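Handout 4: Reading a gripper comparison
Robot Handling, October 2022

Bring your notes on contact and friction from last time. We will go through the two-arm sorting bench: small pieces, three containers, one green mat.

The question for the session is whether the Tromach fingers are any better than the Kusinard ones at picking up small parts. The summary sheet says they are. I would like you to doubt it until you have read the trial log yourselves.

Points to look for in the log:

The success rate. The sheet gives 59 per cent for one set of fingers over 1,420 attempts. It does not say what counted as an attempt. If a finger touches a piece and pushes it away, is that a failed pick or no pick at all? The answer moves the figure a good deal.

The pieces. Results for white, purple and dark pieces are lumped together. Dark pieces in a black basket are a hard job for a camera, and a camera error should not be charged to the gripper. Split the results by container before you compare anything.

The arms. With 2 arms on the table it is easy to blame the fingers for what is really reach or mounting. Ask which arm did which picks – and whether the fingers were ever swapped over.

The controller. Tarimance settings were changed in August, part way through the runs. I would treat the two halves as separate tests.

Reading: Ó Ceallaigh bench notes, section 6. Skip the part on cycle time, it was measured by hand.

For next time: write one page on what you would need to see before buying either set. 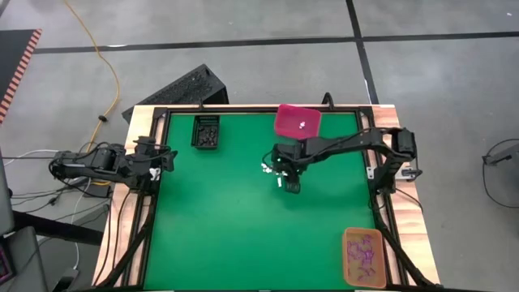
Fig. 1. Sorting bench with the right arm's gripper over the mat, beside the small white pieces.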